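Questions about sending us your old computer

Ruveo takes back used desktop computers for parts. Notburga Zaugg collected the questions below from your letters, and I have tried to answer them simply. Last changed in August 2024.

Which parts do you keep?

Mostly memory, processors, hard drives and expansion cards. The case and the remaining metal go to Gisler for recycling.

How are the parts stored after they come out?

Each kind has its own place in a grey holder, so that the contacts are not touched more than necessary. Memory modules stand upright between two clips.

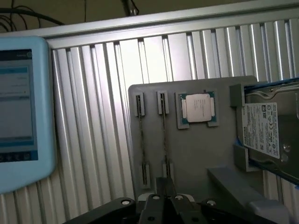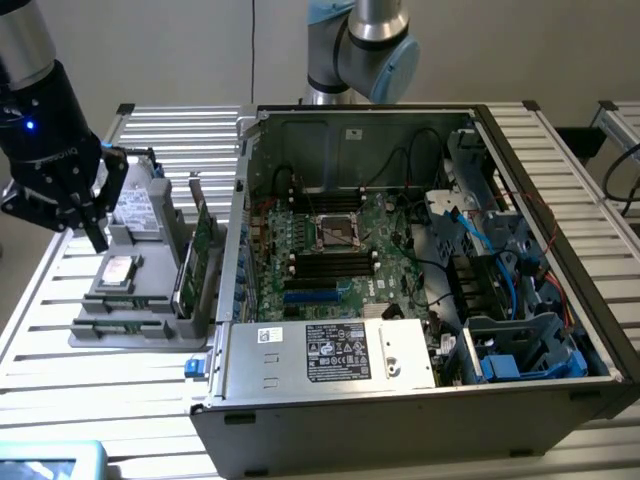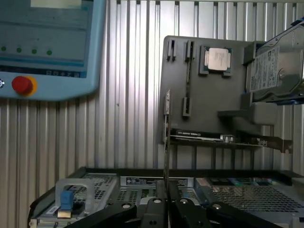
Must I take out the hard drive before I send the computer?

No, but you may. If you leave it inside, please write this on the form. Our colleague Aurelia Hofstetter erases the drives, and you receive a letter with the serial number.

Do you accept laptops?

At the moment we do not. In July we received almost 400 desktop computers and we have no free shelves for other equipment.

What is the cost?

For one to three computers there is no charge. For a larger quantity, please write to Verena Plattner at our Undley office before you pack anything.

Can I have my cables back?

Yes, if you put your name on them. Cables without a name are sorted by colour of plug and kept for 31 days.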